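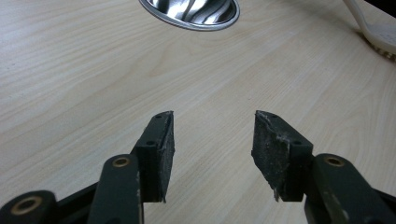

Two-finger hand-held gripper held open over a wooden tabletop. Foam pads show wear, more so on the right.

Flelar is a software package for turning recordings from hand-held grippers into robot control policies. It covers calibration, pose tracking, gripper width estimation, data cleanup and playback on an arm. Started at Haberkorn by Friederike Harms, who wrote the first width estimator; later merged with the Birora planner. Mostly Python, with a C++ core for the tracking part.

Overview

A person holds the tool and does the task by hand. Flelar takes the video plus motion sensor log and works out where the tool was at every moment and how far apart the fingers were. The result is a list of poses and widths a robot can follow or a network can learn from. No arm needed while recording.

Perception

Finger width is read from the image alone. Early versions needed printed tags on the fingers. Since the June release a small keypoint network looks for fixed features on the finger arms and jaw blocks instead, fits them to a model of the linkage and solves for one number, the opening. Works with one finger hidden, less well with both.

Pad wear is a known source of error. A foam pad that frays or loses material changes the outline of the jaw, and older versions took the pad edge as the contact surface. Torn foam hanging below the jaw block was sometimes read as a held object. The current version masks the pads out and uses the rigid parts only. Users are still told to recalibrate after changing a pad, see Calibration.

Shiny objects cause trouble for the tracker as well. Reflections move differently from the table and produce false matches. Plain wood grain is usually fine, if the light is even.

Calibration

Two steps. Fingers fully open, hold; fingers fully closed, hold. The tool stores both end points and interpolates between them. Takes 21 seconds on default settings. Calibration files from before the merge can't be loaded, they have to be redone.

Control and planning

Playback goes through Birora, which checks reach and joint speed and throws out recordings the arm can not follow. Rejected ones are kept in a seperate folder with a reason code. There are 44 reason codes, many of them unused. The gripper is commanded 2 frames ahead to make up for motor delay; this is a fixed value and has been critisized as too crude for slower grippers.

Collision checks cover the arm and table but not loose objects.

Tooling

Clollora is the browser-based viewer that ships with the package. Shows video, width curve and path on one timeline. Segments can be trimmed, flagged or joined. Batch export added later. The public sample set has 393 recordings, all tabletop tasks.

Versions

The last release of the old branch is dated 2021-12-25. Bug fixes only after that, then merged. Tag-based width tracking remains available as an option but is off by default.

Limitations

One tool per recording. No force sensing, so grip strength has to be set by hand for each task. Windows support is partial.

See also

Keypoint detection
Motion planning
Learning from demonstration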